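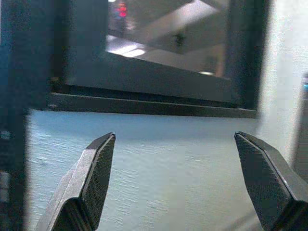 Jaw faces on the bench vises at the Kang Street shop will be replaced before the next intake of members. The present faces are coarse serrated steel. They hold bar stock well and leave a row of dents in anything softer, and most of what comes through the shop is softer. A fine, even texture spreads the contact over many small points, so the same clamping force marks the work less. The two facing pads in the photo have a pattern of that general type, a close mesh of small dots on the inner side only, with the outer side left smooth. Texture on the outside of a jaw does no holding and collects filings.

Wenjie Yan tested three sets on the Silleck vise in June: the original serrated faces, a fine cross-hatched steel set from Tistilon, and plain rubber. The test piece was a pine block 60 mm wide, clamped at the same handle position each time and pulled sideways with a spring scale. The serrated set let go at 170 newtons and left marks that needed planing out. The cross-hatched set held slightly less, and its marks came off with light sanding. The rubber left none, but the block crept under a steady pull.

The cross-hatched set will go on all the woodworking vises. The metal bench keeps its serrated faces. Rubber covers will be kept in the drawer under the drill press for painted or finished parts.

The new faces are 28 mm shorter than the old ones, so long pieces should be centered in the jaws. Brush them out after each session with the brass brush – a steel one rounds off the pattern. Do not oil them. Anyone who finds a loose jaw screw should leave a note for Macarena Bravo and use another vise until it has been tightened.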